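Berchtold Desk Things
README for the item notes, version 3

What this is

Berchtold is a set of written notes on small things that people keep on desks, in coat pockets and in the top drawer: card holders, key pouches, coin purses, glasses cases, notebook covers. There are 335 entries. Each entry covers one object and says what it is made of as far as a person can tell by looking, how it opens, what goes in it, and what state it was in when the note was written.

The notes started as a household list in Broltadholm and were later joined with a similar list from Skasov. The two lists used different words for the same parts, so version 2 was mostly spent on wording. Version 3 fixes the card holder entries, which were the worst of the lot.

Files

items.csv has one row per object.
parts.csv has one row per part, linked to items.csv by item number.
words.txt is the word list. Read it before adding anything.
changes.txt is the change log.

Fields in items.csv

item: a number, never reused, even if the entry is deleted.
kind: one word or two from the word list, such as card holder or coin purse.
cover: color first, then material. Write "leather look" if you haven't handled it.
closing: snap, zipper, elastic, flap, none, unknown.
state: open or closed at the time of the note.
contents: empty, part full, full, unknown.
source: B for Broltadholm, S for Skasov.
remarks: free text, any length. Commas are fine, the field is quoted.

Card holders

A card holder in these notes is anything with a cover and at least one fixed sleeve or page meant for cards. Loose plastic sleeves with no cover go under "sleeve". A wallet with a bill pocket goes under "wallet", even if most of it is card slots.

The cover and the pages are described separately. Many of the older Skasov entries gave a single color for the whole object, and that color was often the color of the sleeves, so a brown holder with blue pages ended up listed as blue. All of these have been split. The cover color now stays in items.csv and each page or sleeve has its own row in parts.csv.
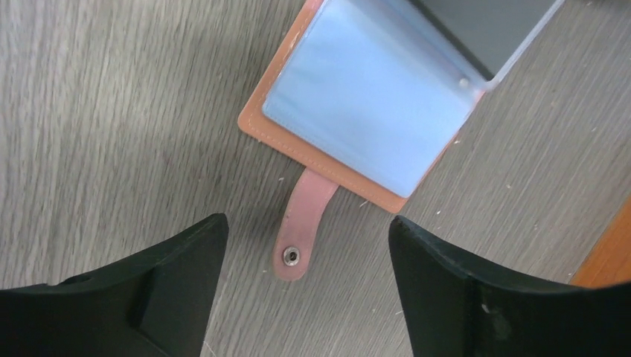
A reader in Memadham wrote in to object to the split, saying that anyone looking for a lost card holder remembers the outside and never the pages, and that the extra rows make the file slow to read. The same letter asked for a field for stitching. The rows have stayed, but the outside color is now the first thing in each entry, and stitching has been added to parts.csv.

For a holder with a tan-orange leather cover, a light blue sleeve and a gray page, the entry would go in like this:

kind: card holder
cover: tan-orange leather
state: open
remarks: pale stitching just inside the edge, rounded corner

with these rows in parts.csv:

sleeve, light blue, translucent, empty
page, dark gray, partly turned

If the fastening isn't showing, closing is "unknown". Don't put "none" unless you have turned the object over and checked. The same goes for contents: one empty sleeve does not make the whole holder empty, so use "unknown" until every page has been looked at.

Color words

Use plain names. Tan, tan-orange, light brown and dark brown are all in the word list. Cognac, camel and saddle were in the Broltadholm list and have been taken out. "Clear" means no tint at all. A plastic sleeve with any color in it is "translucent" plus the color. Shine on plastic can make a tinted sleeve look white, so tilt it before writing the color down.

Known problems

Entries for glasses cases still mix up "hard" and "stiff".
Some coin purses are listed twice, once from each source. Two are certain and have been marked; others may turn up.
The contents field was added late. Older entries say "unknown" even where the remarks make it plain that the thing was full.
Sizes were dropped in version 2. The Skasov list measured objects closed and the Broltadholm list measured them however they happened to be lying.

Adding an entry

Take the next free item number, fill in every field, and add the parts rows at the same time. Entries without parts rows are left out of the next version. Corrections to existing entries should give the item number and the old wording as well as the new.

The next version is planned for May and will cover key pouches.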